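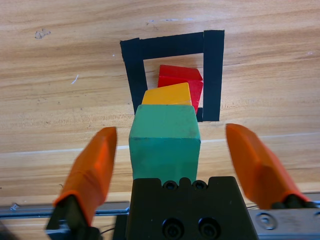

1/6 Greifervergleich am Standort Skillholm
Das Labor für Handhabungstechnik erprobt derzeit zwei Parallelgreifer am selben Roboterarm: Modell Celo und Modell Bakis. Die Leitung liegt bei Piyumi Jayasinghe.

2/6 Aufgabe
Farbige Holzblöcke sind einzeln aufzunehmen und innerhalb einer mit schwarzem Klebeband markierten Fläche abzulegen. Rot, Gelb und Grün liegen zu Beginn dicht hintereinander. Jeder Greifer absolviert 14 Durchgänge.

3/6 Finger
Verwendet werden orangefarbene Fingerauflagen auf schwarzen Haltern. Beide Modelle erhalten Auflagen aus derselben Charge, damit der Vergleich nicht durch Materialunterschiede verfälscht wird.

4/6 Kamera
Die Handgelenkkamera bleibt in beiden Reihen unverändert montiert. Bei weit geöffneten Fingern ist der vordere Block gut zu erkennen, die dahinter liegenden werden teilweise verdeckt. Anjana Kanagaratnam prüft deshalb eine zweite, seitliche Ansicht.

5/6 Zwischenstand
Celo hat 12 der 14 Durchgänge ohne Eingriff abgeschlossen. In den beiden übrigen wurde der Nachbarblock beim Schließen verschoben. Die Reihe mit Bakis steht noch aus.

6/6 Weiteres Vorgehen
Nach Abschluss beider Reihen folgt ein Wechsel auf die Steuerung Sjögren. Die Messprotokolle werden im Dezember veröffentlicht. Fachliche Rückfragen nimmt das Labor gern unter diesem Beitrag entgegen.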